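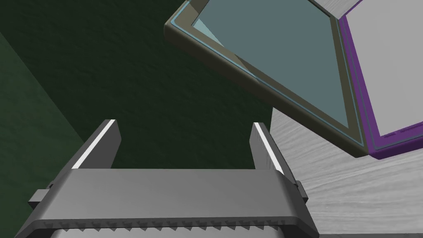 Last updated September 2026

Kitchen drawers that stick, and what I do about them

I've lived with the same kitchen for 13 years now and every drawer in it has had a turn at misbehaving. My neighbor Sheila Bainbridge swears by bar soap on the runners, and she's mostly right, but I like a plain white candle better. Soap picks up crumbs at my house. Pull the drawer all the way out, wipe both runners with a damp cloth, let them dry overnight, then rub the candle stub along the parts that touch. Go back and forth a good few times!

If you've got metal slides, skip the wax. Vacuum them first with the skinny nozzle (you would not believe the rice) and then wipe on a tiny bit of dry silicone lubricant with a rag. Please don't use cooking oil. I did that in February one year and by summer the whole thing was like flypaper.

Drawer rubs on one side only? Check the screws before you sand anything. Mine had worked loose in the front corner, and the holes were so chewed up the screws just spun. Wood glue and a couple of toothpicks, snapped off flush, left till the next day, then the screw back in. That repair has held through two teenagers.

For bottoms that sag, flip the drawer over and run a bead of wood glue along the groove where the panel sits, then put something heavy on it. I use the big Dutch oven. If the panel is really bowed, have a new one cut. The lumber counter at Mengal did mine for about $13 and I painted it on the porch.

Liners: the grippy mesh kind is fine for silverware but it leaves marks on painted wood, at least it did on mine. I've gone back to leftover wallpaper, cut a hair short so it doesn't curl up at the back.

Hanyu Duan wrote to ask about drawers that slide open by themselves. Put a level on the cabinet first, it may be leaning forward. If it's level, a small felt pad on the runner near the back adds enough drag to keep it shut, and you can peel it off if it's too much.

Next up is the cupboard under the sink, once I've found the right hinge.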